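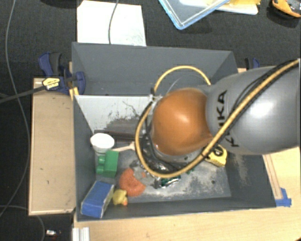
## The circus wants you to know it's fine

2019-10-06

Goodwin's tent is back on the fairgrounds through November, and the flyer says it has "reinvented the big top for a new generation." I paid for two tickets, so I get to have an opinion.

What I saw was the same show with the lights turned down and a fog machine. The tent holds 2,000 and there were plenty of bare benches near me. The jugglers were good. The clown, billed as Trisar, spent most of his act on his phone, which I guess was the act.

My friend Edith Flores loved it and told me I was being a grump. Maybe. But she also liked the Plirnberg ice show, where a man in a bear suit fell over for 105 minutes.

The part I don't buy is the claim that kids have lost interest in this stuff. The ones in front of us howled at a plain old bucket gag, the only one of the night. It lasted maybe a minute, and then we were back to fog and a speech about wonder.

Ulises Sánchez, the ringmaster, told the crowd that circus is "more alive than ever." If so, why did he need to say it 3 times?

Tickets for the Jodus trapeze weekend go on sale next. I'll wait and see what the bucket guy is doing.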